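Brukow Shared Workshop Forum > Builds in progress > Two-arm parcel sorter, bench 2

porkness_nf
Posted Friday, January 29, 2021

Hello all. I continue here my log from November. For new readers: my name is Nazanin Fallahi, I build a sorter for soft mailer bags, the kind which every online shop sends now. The left arm has a flat paddle and the right arm has a hand with fingers. A bag should go from the crate to the scanning station and after to the conveyor.

This week I have changed the colour threshold for finding the crate. My green crate, green table and green belt were a poor choice together, I admit it. The vision was confusing the rim of the crate with the belt.
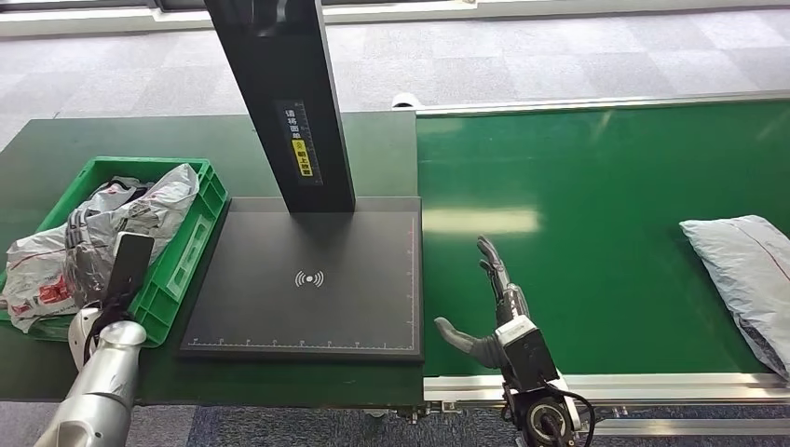 The new threshold is better, but I am still losing bags at the pick. From 74 attempts I got 35 clean ones. The most usual failure is that the paddle presses the heap and two bags come up as one. The second is glare from the ceiling light on the belt.

I would be thankful for opinions about the paddle.

platport
Nice progress. I'd drop the paddle and go with suction. Every mailer line I ever serviced used cups. Fingers are lovely to watch but slow.

cabrera_k
Disagree with platport. Cups on crumpled plastic leak like mad, you spend your life chasing vacuum. Keep the paddle but put a strip of grippy rubber on the lower edge.

porkness_nf
Thank you both. Platport, I did try one cup in November. On a flat bag it was very good. On a crumpled bag it did not seal at all. Maybe my cup was too hard?

platport
What cup? If it was a single-lip one, of course it didn't seal. You want bellows, soft silicone. One bad cup is not a test.

cabrera_k
And a bellows cup on a half empty bag just swallows the plastic. Been there, had to cut it out with a knife. For the glare, turn your lamp or tape some baking paper over it, works a treat.

porkness_nf
I will order a soft bellows cup, so it is a fair comparison, and I will put the rubber on the paddle meanwhile. The baking paper I can do tonight.

One more question. My log file has now 3158 lines and the program becomes slow when it writes. Do I open a new file for each session, or is there a neater way?

cabrera_k
New file per session, and check you're not reopening it for every line. That caught me once.

platport
Agree with cabrera on that one, mark the calendar. Post the cup part number before you order please.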